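Gripper fingers, again

The arm had been dropping things since March, and I had been blaming the software for it. Damian Koller, who knows more about these arms than I do, asked when I had last had the fingers off. I hadn't had them off at all.

So that was the job for the evening. Power down at the controller first, then wait for the brake to click before touching anything. The fingers on ours are held by two small screws each. One of the four came out with hardly any effort, and that was most of my problem right there. The left finger had been shifting a little every time it closed.

I cleaned the old threadlocker out of the holes with a pick and wiped the mounting faces with alcohol. The pads were glazed, so I roughed them with 600 grit. I tried 500 on a spare pad and it left scratches I could feel. New threadlocker, a small drop on each screw, then 20 minutes before closing the gripper on anything.

Sachiko Yokoyama wrote to ask how I set the height afterward. I do it by hand. I jog the arm down slowly over a flat piece of wood until a finger is just short of the surface, store that point, back off, and come down again from another direction. If the two readings agree I leave it alone. If they don't, the wrist is probably tilted and I start over.

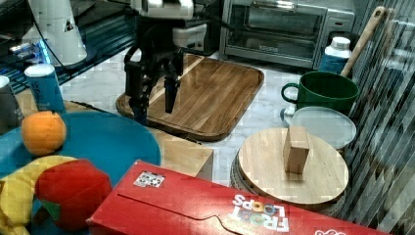

The wrist angle took longer than the screws did. Mine was off by a hair, enough that one finger would reach a surface before the other. I went back and forth on it for roughly 13 tries, writing each value in the notebook, and ended up close to the number I had started the night with. The notebook also has the old torque setting crossed out.

I have put the screws on the monthly list, along with the cable tie at the elbow, which is rubbing. Brigitta Fuchs wants me to change the pads at the same time, but I only have one spare set and would like to see how these wear first. The cable gets done this week.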